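21 Nov 2019, bench notes, cutlery drawer

Okay, so the little cabinet finally has a handle I don't hate! I went with the black bar on two posts after Darius Navickas talked me out of the wooden knob (he was right, I'll say it once, in writing, and then we can move on). The knob looked sweet but you had to pinch it, and with greasy fingers at a dinner table that gets old fast. The bar you just hook a finger behind and pull.

I left the top as it came off the saw. Stained it brown straight over the marks, and the grain took the color better than I thought it would. Bastian Teuber wants it sanded and done again. I like being able to see the saw in it, so we're at a standoff, and the second cabinet is his to sand as much as he pleases. Mine stays rough on top!

The drawer I kept in bare wood on purpose. When it's open you get that pale slatted inside against the dark box, and the cutlery shows up nicely. No finish in there yet. I have the end of a tin of oil from the Wedoretti job but it smelled pretty strong last time, and I'd want to leave it open for a good while before any forks went near it.

Spent most of the session on what should live in the drawer and how it should lie. The plan for Krūmiņa is one small box per table, so people can help themselves instead of waiting for somebody to bring a roll of cutlery. That means knife, fork and chopstick rest all have to share, and they don't share well. The rest wants to lie lengthwise, the fork wants to lie wherever it feels like, and the knife is the longest thing in the set and needs its own stretch of floor.
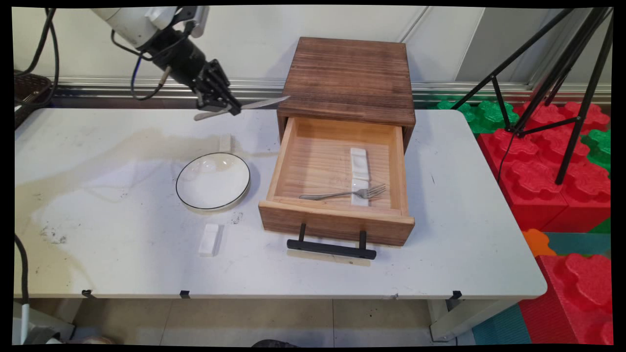
*Drawer all the way out, fork across the chopstick rest, knife not in the drawer. Plate on the left.*

Fork on top of the rest is no good as a final arrangement, I think. It's a tidy enough stack to look at, but you can't take the rest without moving the fork first. Things I want to try next:

- rest at the back, sideways, fork and knife side by side in front of it
- a thin divider down the middle (scrap from the Grollomach shelves should do)
- rests out of the drawer altogether, set by the plate before people sit down

Darius likes the last one. I'm leaning toward the divider, but only if it lifts out, because somebody is going to have to wipe crumbs out from between those slats and it'll probably be me. If the slats turn out to be a pain I'll put in a flat floor and be done with it.

The plate with the thin black rim is the one I'd pick for the set. It sits well next to the brown wood and doesn't fight with it. Bastian prefers the plain ones from Stonditz. Fine plates, a bit dull.

Also, the table. That big yellowish stain on the white top is really bugging me now that I'm putting nice things on it. I'd like to give it a proper scrub, specks and all, before anyone from Krūmiņa comes by to look. Has anyone got something stronger than dish soap that won't hurt laminate? Write it in the margin here if so.

Still to do: cut 2 dividers, one to fit and one to ruin. Ask about the delivery date, I have March in my head but never wrote it down. Oil test on an offcut, NOT on the drawer.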